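Vimness – fingertip tracking and gripper width for wrist-view recordings

Vimness is the small piece of the Katent toolkit that looks at each picture from a hand-held gripper, finds the square tags on the finger mounts and works out how far apart the fingers are. We wrote it for our own kitchen recordings, and we're very happy for anyone else to pick it up and bend it to their needs.

To run it, point vimness track at a folder of recordings. It writes one width file per recording, next to the video, and leaves the originals alone. You will need a fisheye calibration for your lens first – the Katent guide covers that at rather more length than I have room for. 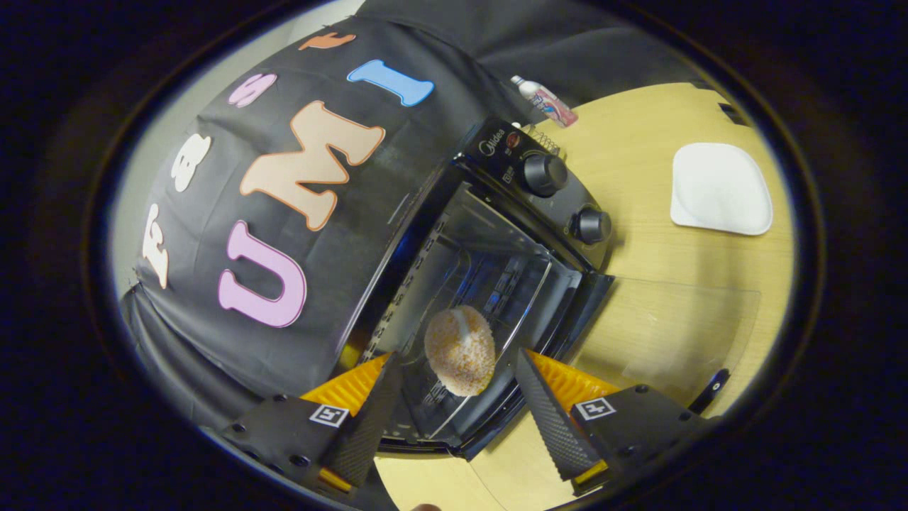
Bread roll on the rack of a toaster oven, door open
Words and picture by the Vimness maintainers at Distano, 2025-11-06

Oven recordings are the ones I'd try first, as dark metal walls and a clear glass door give the tag finder plenty to trip over. If a tag is lost for fewer than 20 pictures in a row, the width is filled in from either side; any longer and the stretch is marked as missing, and please do leave it that way when you train!

The kitchen set has 100 recordings, of which 32 are held back for testing. Widths are in millimetres. The older Slaoui reader still opens the files, though it ignores the missing marks, and I hope to mend that in January.

Known trouble: strong glare on a tag can make the width jump.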